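Postponed match, already paid the coach company – do we rebook or refund?

Posted in Grassroots Football > Running a Club

jovurley_touchline

Hi all, long-time reader, first time I've had to ask for help. I look after the away travel for a small soccer club (Jovurley, we play in a regional amateur league, nothing glamorous) and I've gotten myself into a bit of a tangle over a game that was called off.

We were due to play a cup tie at Puvov, which is a long way for us, so we booked a coach. 57 seats, paid up front, $1520 all in with the driver's meal and the parking. Normally we carpool but this was the biggest cup game we've had in years and lots of families wanted to come, so it seemed worth doing properly. I sold seats at $38 each and the club agreed to make up whatever was left over.

Then it rained. And rained. The referee looked at the field at eight in the morning and said it was fine, and then the home club rang me at ten past eleven to say he'd come back for a second look and called it off. By then the coach was loaded and we were sitting in the lot behind the clubhouse with the engine running. The kids had already eaten most of the sandwiches.

So we never left. The coach company (I won't name them, they've been decent to us before) says that because the driver had turned up and we'd boarded, that counts as a completed hire and there's no refund. They've offered a small discount if we book with them again for the rearranged date. The rearranged date is a weeknight with a 7:30 kickoff, and I already know that a good chunk of the people who bought seats can't make it. Some have work, some have little kids, and one family is going to be away on vacation.

What I'm trying to work out is this. Do I owe those people their money back? I never wrote anything on the sign-up sheet about postponements, which I now see was dumb. A couple of parents have been really nice and told me to keep it. One has been less nice and has asked me in front of the whole under-14s when he's getting his $38. And the club account isn't exactly healthy. If I give everyone their money back AND pay for a second coach we're going to be cutting into what we set aside for goal nets and field rental.

Also, is there any point in asking the home club to chip in? They told me at eight that the game was on. I'm not mad at them, they were as fed up as we were, but it was their field and their call to us that put us on the bus. Or is it on the league? The competition rules run to 60 pages and I've read the postponement part three times and I still can't tell you whether travel costs are in there or not. It talks about "reasonable expenses of the visiting club" in one line and then never mentions them again.

One more thing in case it matters. Our tickets for the game itself aren't a problem, Puvov have said they'll honor all of them on the new date. It's only the travel.

Would love to hear from anyone who's been through this. I don't want to fall out with people over a bus!

Oh, and if anybody knows how to get a team of teenagers to look excited about a cup tie on a school night, I'll take that too.

dow_end_regular

Oh you poor thing, I have been exactly where you are, right down to the engine running. We had one called off when we were twenty minutes up the highway and had to turn a whole coach around at a gas station. I can laugh now.

OK so, the people first, then the money.

I would offer every single person the choice, in writing, on the same day. Seat on the new coach at no extra cost, or their $38 back. Don't wait for people to ask, since the loud ones ask and the quiet ones stew about it. My experience is that far fewer want the cash than you'd think. When we did it, we sent one short message, it said the game was off, we're sorry, here are your two options, let me know by the end of the week – and most of them either took the seat or told us to put it toward the next trip. The grumpy dad will take his money and he's entitled to. Just pay him first and pay him quietly, and he's got nothing left to shout about in front of the kids.

I know it doesn't feel fair on the club, but they paid for a trip to a game and they didn't get a trip or a game. You could argue the rights and wrongs till next season and it would cost you a lot more than $38 in goodwill.

Now the coach. I'd go back to them once more, very politely, and in an email instead of on the phone. Don't ask for a refund, they've already said no to that. Ask what they saved by not going. You paid for the driver's meal and for parking at the other end, and neither of those happened. There was no fuel used either, apart from the idling. A firm that's been decent before will usually knock all of that off the next booking on top of whatever discount they've offered you. We got more back that way than we'd have had from arguing about the contract. Ask too if they've got something smaller. You're not going to fill 57 seats on a weeknight, and a minibus plus three or four cars might do you fine.

As for Puvov, I'd leave it alone, personally. You might be the ones making that phone call next winter. What you could ask them for is help in kind. Would they put on some food for your lot after the game? Would they give you a share of the fifty-fifty draw on the night? People say yes to things like that much more easily than they write a check, and it makes for a nicer evening all around.

For next time, put a line on the sign-up sheet. Ours says that if the game's postponed before the coach leaves, your seat moves to the new date, and if you can't make the new date you get half back. It's been on there four seasons and I haven't had one complaint. I read it out loud too when people hand over the money, because I know perfectly well they don't read the sheet.

The teenagers: floodlights. Tell them it's under the lights. Mine would play on the moon if it was under the lights.

Good luck and let us know how you get on!

Vinudon Vets

just claim it off the league. thats what the rule is for

we did it once and got something back, took them forever tho. you need the receipt and the ref's name

edit: might depend what cup it is

halfway_line_hal

I'm going to disagree a little with the answer right above me, or at least slow it down a bit. I spent a long stretch as a fixtures secretary in a different league to yours, so take this with a pinch of salt, but that "reasonable expenses" wording turns up in a lot of rule books and it very often only applies when the visiting club has traveled. If you'd arrived and the ref had called it off with your players in the locker room, you'd have a strong case. Sitting in your own lot is a gray area. I've seen it go both ways and it mostly came down to who was at the meeting and how late it was getting.

I'd still write in. It costs you nothing and the worst they can do is say no. Keep it to one page. Put down the time the first inspection was passed, the time you were told it was off, the time the coach was booked to leave, and what you paid. Attach the invoice. Leave out how disappointed the children were (I know, I know, but they've all got disappointed children). Then finish with a direct request, so something like "we ask that the league consider our coach hire under the visiting club expenses rule." If you don't put an actual request in, somebody will thank you for your letter and that'll be the last you hear of it.

Do check for a deadline. Ours was seven days from the original date, and I had to turn down a couple of perfectly good claims because they came in on day nine. It's likely to be in a completely different section to the postponement one, probably in with appeals and protests. Look near the back.

One thing I'd add to the sign-up sheet advice, which was very good. When you book the new coach, ask what the latest time is that you can cancel without losing the lot, and then get the home club to promise you a decision before that time. We used to insist on it for any away trip over an hour. A ref can't always give you a final answer on a wet field, but a home secretary can usually walk out there in boots and tell you whether it's worth anyone getting on a bus. And have one person who makes the call to load up. It sounds like you had everybody on board because it was cold and wet and they wanted to sit down, which I completely understand, but the company has used it against you. Next time hold them in the clubhouse until you've phoned through one last time.

On the money, I wouldn't touch the field rental. Nets you can patch for a season with cable ties. I've played in front of worse, and so has everybody on here.
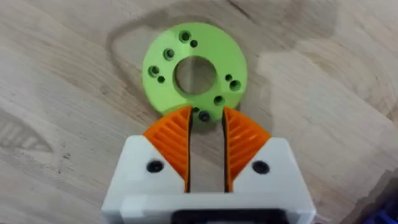

jovurley_touchline replied that the email to the coach company had gone off that evening, asking about the meal and the parking, and that the deadline was in the appeals section after all, ten days, so there was still time to get a claim in. The message with the two options was going out to everyone in the morning, and the grumpy dad had already been paid.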